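Gistik printed tablecloth, light blue — reviewed by Kenna Kinnear

Bought in February, in daily use on the kitchen table. Colour is a pale blue that hides flour well and tea badly. The print repeats at 10 cm and the seams line up, though the hem on one short side wanders by 5 mm.

Washed cold, line dried, no shrinkage I could measure. Creases fall out overnight. Light paper cups slide on it if the table is knocked — heavier crockery stays put.
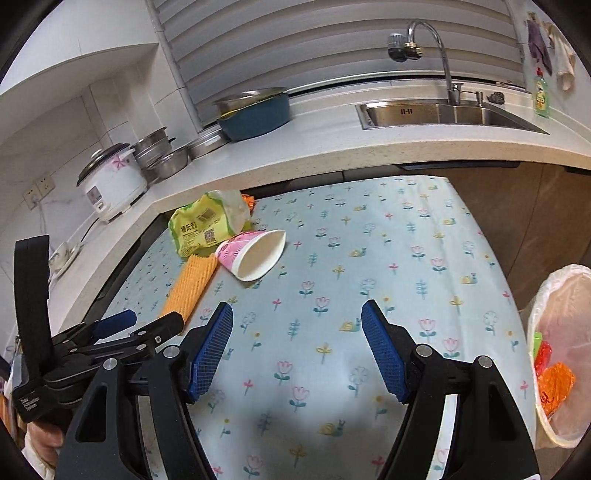

Tulips, yellow flowers and small snails on the light blue ground.

Good value for the price. I would like a wider size. Four stars.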